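Desk snacks and shared supplies: speaker notes, Fadstead office morning, 7 Jun 2022

Start with the snack box. Ask who has one at their desk. Wait for hands.
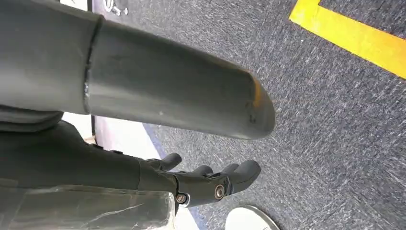 Ernness keeps one box for 8 desks. We want everything wrapped singly. Wrapped matters, as people eat with one hand on the laptop.

Say what it costs us: 300 packets in June, ordered in one go from Kinnunen. Pause here for the groan from accounts.

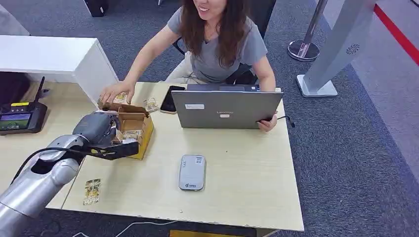
Where to put it. Left of the laptop, within reach of whoever is sitting and whoever walks up. Keep cables to the other side. Phones end up next to the box whatever you do.

Last point is the floor. Crumbs get into carpet, so Arncombe hoover at 6 now. Any questions on that?

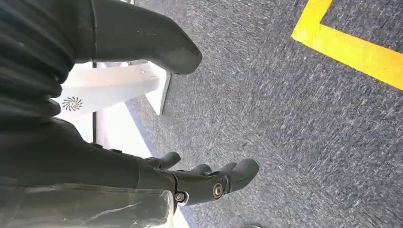

Pirjo Lahtinen asked whether the box could go in the kitchen instead. Tried it for 3 weeks, went back to desks. Next slide, bins.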